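Ticket 204-18
Product: Faslow self-healing cutting mat, green, white grid
Bought from: Firolmont web store
Opened: 3 Aug 2024
Status: open, waiting on customer

Issue as submitted
Mat won't lie flat. Front corner on the left lifts, also smells like new tires. We use it as a table cover in the snack corner, bread and a bowl go on it. Want to know (a) how to flatten and (b) how to get rid of the smell, or else a replacement.

Log

Entry 1. Checked the basics. Table is level, put a level on it both ways. No grit under the mat. Flipped it, same corner lifts so it's the mat and not the table. Came rolled in the tube, your site says ships flat?? Order page still says flat.

Entry 2. Support reply pasted in: "Lay mat on a hard flat surface away from sunlight and weight the corners for 7 days." OK. Used four Gerlach catalogs, the fat ones. Snack corner closed for the week, people not thrilled.

Entry 3. Catalogs off. Better. Corner still up a hair, enough that a plate rocks if you set it right there. Middle is fine. Smell about the same to me, but I've stopped trusting my nose.

Entry 4. Washed it. Cool water, dish soap, soft sponge, both sides, towel dry. Did NOT use hot water, a smaller mat went wavy on us in June from that. Smell down a lot. Also got the jam off the gridlines.

Entry 5. New thing. Crumbs get in the old knife cuts. Self-healing yes, but bread crumbs get in there before it heals I guess. Old toothbrush gets most of them. Is there a food safe version of this mat? Can't find anything on the package about food at all. Until I hear back, cut bread goes on a plate or in the bowl and we don't slice on it any more.

Entry 6. Support asked for order number and mat size. Order is 291. Size, I'd have to go measure, it fits our small table with hardly any top showing and thats why we picked it. Will add.

Tried so far
Flip: no change
Weights, 7 days: helped
Cool wash: helped smell
Double sided tape: not tried, don't want residue on the table top
Hair dryer: not tried, see June

Still need from you
Yes or no on food use. In writing pls
Whether the lifted corner is covered
If replaced, ship FLAT

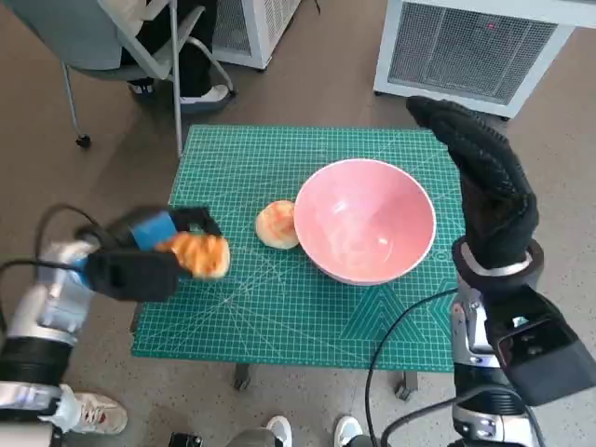

M. Celley

Photo is the green mat on the small table, pink bowl and a bun on it. Darker triangle lines by the lower right corner are printed. Will recieve a return label by email if needed, don't mail one. Measurements to follow.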